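Home | Concerts | Players | Hall & Stores | Instrument Care | Contact

Orchestral String Instruments: Pre-Concert Inspection Checklist, with Comments

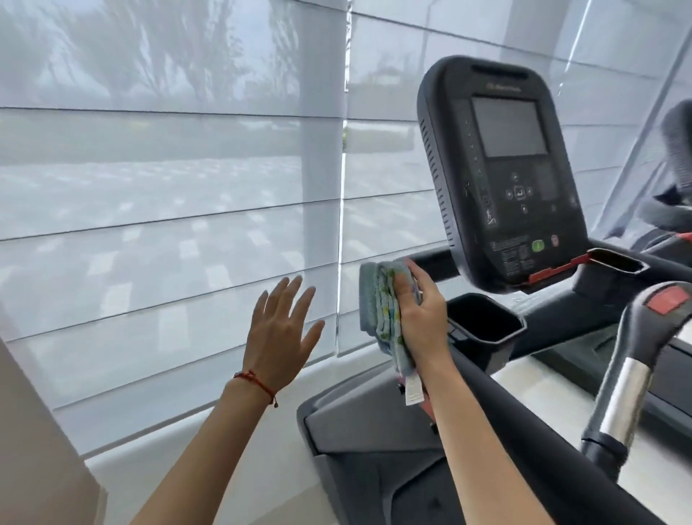

Rirkby Chamber Orchestra / Instruments and Stage Department

Applies to all violins, violas, cellos and basses on loan from the orchestra store, and to the stage equipment used with them. Privately owned instruments may be checked on request. The inspection recorded in the comments was carried out at Braltwood Hall on Thu 24 June by Tadhg Ó Gríofa, ahead of the July concerto program.

Mark each item P (pass), A (attention before next use) or W (withdrawn). An instrument marked W goes back in its case with a red tag on the handle and is not reissued until the tag is signed off.

1. CASES

1.1 Latches and hinges close without force. P
1.2 Shoulder strap fittings carry the weight of the case when lifted. A
Comment: Violin case 8, one swivel clip opens under load. Strap removed. Carry by the handle until replaced.
1.3 Interior free of loose rosin, broken string ends and insect damage. P
1.4 Humidity gauge present and readable. A
Comment: Gauge in cello case 5 reads the same in the store and on stage. Presumed stuck.

2. BODY AND SEAMS

2.1 Tap around both plates with a knuckle. A dull or buzzing response indicates an open seam. A
Comment: Viola 26, lower bout, treble side. Opening is short and clean. Sent for gluing. Do not tune up to pitch in the meantime.
2.2 Cracks: compare with the crack chart in the case. New cracks are drawn on the chart and dated. P
2.3 Soundpost upright, both ends seated. P
2.4 Varnish free of fresh wear where the hand meets the upper bout. P
Comment: Old wear on two violins is charted and unchanged.

3. NECK, FINGERBOARD AND PEGS

3.1 Neck joint shows no gap at the heel. P
3.2 Fingerboard glued along its full length. P
3.3 Pegs turn smoothly and hold. A
Comment: Four instruments slipping on the D or A peg. Peg compound applied to three. The fourth peg has worn through to the end of its taper and needs bushing.
3.4 Bass machine heads: screws tight, gears lightly greased. P

4. BRIDGE, TAILPIECE AND STRINGS

4.1 Bridge feet flat on the plate, back face square to the top. A
Comment: Bridges leaning toward the fingerboard on most of the back-desk violins. Straightened during inspection. Players are reminded to check after every large change in tuning.
4.2 String grooves no deeper than half the string diameter. P
4.3 Tail gut intact, no fraying at the saddle. P
4.4 Strings free of unwinding, flat spots and corrosion. A
Comment: Full sets fitted to two violas. Old strings kept in a labeled envelope as emergency spares.
4.5 Fine tuners clear of the top plate when fully wound in. P
4.6 Mutes secure and silent when parked. A
Comment: The slow movement calls for muting within a single beat of rest. Two mutes rattle against the strings below the bridge. Replaced.

5. BOWS

5.1 Screw turns freely and the hair slackens fully. P
5.2 Stick straight when sighted from the frog. P
5.3 Head free of cracks, tip plate intact. W
Comment: One violin bow withdrawn, hairline crack behind the head. It must not be tightened, even for testing.
5.4 Hair even across the ribbon. A
Comment: Two cello bows have lost hair on the playing side. Rehair both.

6. STAGE EQUIPMENT

6.1 Endpin stops grip on the painted section of the stage as well as on bare wood. A
Comment: Strap-type stops hold. Round rubber stops slide on paint. Use straps only.
6.2 Desk lamps: cable, plug and clamp inspected. P
6.3 Lamp cables taped flat, with no run crossing the soloist's entry. A
Comment: The second-desk cable crosses the entry. Rerouted behind the podium and taped.
6.4 Podium level, rail bolts tight. P
6.5 Music stands hold a full score at playing height without sinking. A
Comment: Stands from the Tully set sink under the weight of the bound concerto parts. Move them to the winds, whose parts are lighter. Turnier stands pass.
6.6 Bass stools: footrest rings tight. P
6.7 Clear walking width between the first violins and the stage edge. P
Comment: Width is adequate with the soloist placed left of the podium. Recheck if the layout changes for the recording.

7. STORE ROOM

7.1 Room hygrometer read and logged. P
7.2 No instrument stored against the outside wall or beside the heating pipe. A
Comment: Two cellos moved to the inner rack.
7.3 Key log agrees with loan register. A
Comment: Register entry 158 has no return signature. The instrument is on its shelf. Borrower to sign at the next rehearsal.

FOLLOW-UP

Item 2.1 and the peg bushing under 3.3 go to the repairer together. Items 1.2, 1.4 and 5.4 are to be closed before the dress rehearsal. Item 5.3 remains W pending a written opinion on whether the head can be splined. All other A items were corrected on the day and need only a second look.

T. Ó Gríofa

Comments (4)

backdesk_viola
Is 26 coming back before the concert, or should I bring my own? The spare has a much longer string length and I would want at least a week on it.

T. Ó Gríofa
Bring your own. The glue needs time to set and the repairer has not given a return date.

Marit
Item 4.1: please add that the bridge should be straightened with the strings slightly slackened. I have seen people push it at full tension.

cellos2
The strap stops are fine, but the loops are too short for the wide chairs. Could we have two longer ones?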